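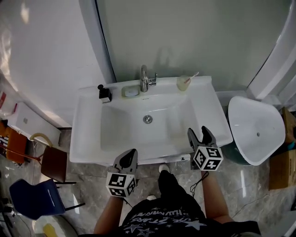
Lists > Flimiria-users > August > Thread view

Prev by thread | Next by thread | Index | Reply | Search

Subject: Re: [flimiria-users] handheld demos vs. teleop for the sink tasks

Hi all,

Sorry for the slow answer, I wanted to have the bathroom results in hand before opening my mouth. Replies inline.

> We've been reading the Trirkolier write-up and we're trying to decide
> whether to go with handheld grippers for our own bathroom tasks or stay
> with teleop. Two questions. First, how many demos did you need before
> the policy stopped missing the soap? Second, did the marker tracking
> hold up near the faucet? We get awful pose jumps around anything chrome.

On the first one: 100 demos per task, both hands, one washbasin. With fewer than that the policy would get to the soap dish just fine and then close its fingers next to the bar, which is very funny the first time and less so by the end of the afternoon. The full set got us 8 clean pickups out of 16 tries on the real arms. I know that's not a number anyone frames and hangs on the wall! But our teleop baseline got 7 on the same layout, and it took us far longer to collect. One extra success doesn't mean much over 16 tries, so please don't quote me as saying handheld is better. What I'd say is that it's no worse for this task and a whole lot less painful to record.

The toothbrush was harder. Most of the failures were the cup tipping when the brush came out at an angle. People do a little wiggle without thinking about it, and the policy picks up the wiggle but not the reason for it. We're going to try having the left hand steady the cup in every demo and see if that helps.

On the tracking: yes, we get jumps too. The cubes on the handle ends are fine as long as the head camera can see at least one face square on. Trouble starts when you turn your wrist to reach behind the faucet and every face goes to a steep angle. I blamed the chrome for ages, and I do think reflections play a part, but when I went back through the bad clips most of them were plain old steep angles or my own forearm in the way. Check that before you start taping over your faucet (I did, it was ugly, and it didn't change a thing).

Two things that did help:

- Smooth the cube poses after recording and throw out any clip where the cube is lost during the grasp itself. Gaps on the way in are OK, you can fill those.
- Look down more than feels natural. If you hold your head the way you would when brushing your teeth, the cubes drop out of view as soon as your hands come back toward you.

> Also, are you still using Pledolby for the time sync?

Yep, still Pledolby, with the Yang patch on top. Without the patch the finger opening lagged behind the video just enough to spoil the grasps. If you installed before August you probably don't have it, so pull again.

I'll put the cleaned-up clips on the group share on Thursday, bad ones included, in a separate folder. If somebody wants to try a different filter on those I'd love to see what comes out - mine is pretty basic.

Cheers from the sink

This site uses cookies to remember your list settings. Accept | Manage choices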